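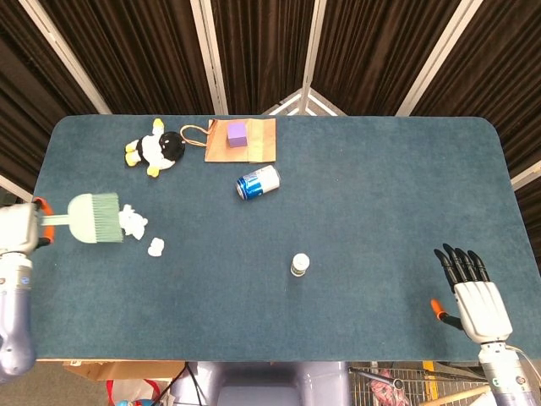
Sweeping Up in Unit 2

The Plirkow workshop has a lathe, a laser cutter with a bad fan, and since March a robot that is learning to clean a table. Slowly. On a good evening it gets through one tabletop in the time it takes the rest of the room to eat dinner.

The project is called Ekach. Two arms, a torso, a head with a camera in it. No legs, no plans for legs. Nine members built it on weeknights, out of bought arms and homemade everything else, and the ledger by the door says $3,593 spent of a $4,000 limit. Most of what's left is promised to cables.

The hands don't match. That gets asked about more than anything. The left arm ends in a white gripper with orange pads on the tips, good for clamping down on a handle and staying clamped. The right one has fingers, black ones, and a thumb. Fingers are fussy. They were also the thing everybody wanted to build, so there they are.

A brush turned out to be the right first tool. The pale green one has a wide round head and forgives a lot. Come in a little high and the bristles still touch. Come in low and they flatten out and the arm doesn't complain. The first tries were with a sponge, and the sponge dragged, and the arm would stall and sit there humming until someone hit the switch.

Tissue is the hard part. Crumpled tissue weighs nothing and never has the same shape twice. Push a soda can and it goes somewhere you can guess. Push a wad of tissue across felt and it catches, rolls up, or sticks in the bristles and rides home with them. The felt makes it worse – all that fuzz – but the felt stays, becuase dropped parts don't bounce off it and get lost under the bench.

So the rule is clutter. Every run gets a table with other stuff on it. A plush toy, a paper bag, a can, a little bottle standing up, a purple cube. The brush is supposed to go for the trash and leave the bottle alone. Is a can trash? Long argument, two evenings, still open. For now cans are left where they are.

The log stands at 1,373 runs. Somebody types in a line after each one, usually short. "Missed." "Got the big one, not the little one." "Bottle down again." There is a lot of bottle down again.

Money comes up, of course. A shop over in Vuslow offered to take the arms off their hands back in the summer, fair price too. The vote was close. What settled it was the wrist cable on the right side, which had just been rerouted for the third time and finaly stopped snagging. Hard to sell a thing the week it starts working.

Next up is a dustpan. The gripper would hold the brush, the fingers would hold the pan, and both arms would have to meet in the middle without a crash. The pan is a Kramer, metal, too heavy. A lighter one is on order.

Open build nights are Tuesdays from seven. Use the side door, the front one sticks.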